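The slow way north from Brariscombe

By Haziq Ismail

The train from Brariscombe to Morcombe takes 61 minutes and stops everywhere. I had been told to sit on the left for the sea, which was good advice for the first half of the trip. After Mottram the line turns inland and the view is mostly sheep and the backs of farm sheds.

Morcombe has one main street, two bakeries and a harbour that dries out at low tide. I stayed at the Hestero, a guest house at the top of the hill with 14 rooms and a very steep staircase. Breakfast is served until nine and the kippers are worth getting up for.

On the second day I walked the coast path back towards Mottram. It climbs 227 metres to a chapel with no roof, where the date 1132 is cut into a stone by the door. The lettering looked a good deal newer than that to me. It rained from the chapel to the village, and the pub had stopped serving food by the time I got there. I ate crisps and caught the bus.

If you go, go in April. The boat trips have started by then, and the bakeries still have something left after lunch. Bring proper boots, as the path is mostly clay below the chapel.
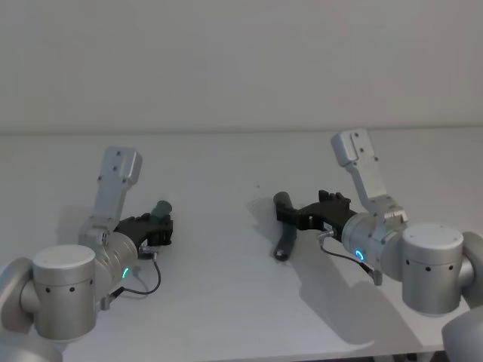
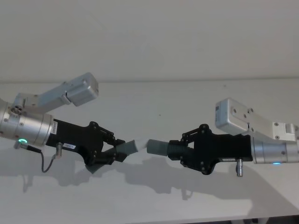
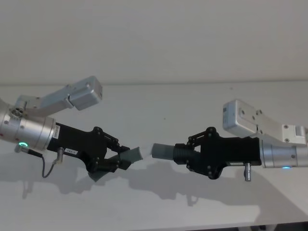

Page last updated: December 22, 2024

The bus back to Morcombe leaves from outside the church in Mottram. Pay the driver in coins if you can.

More in Travel
Two nights in Brariscombe
Branch lines worth the detour
Where to eat near Morcombe harbour
Packing for a wet weekend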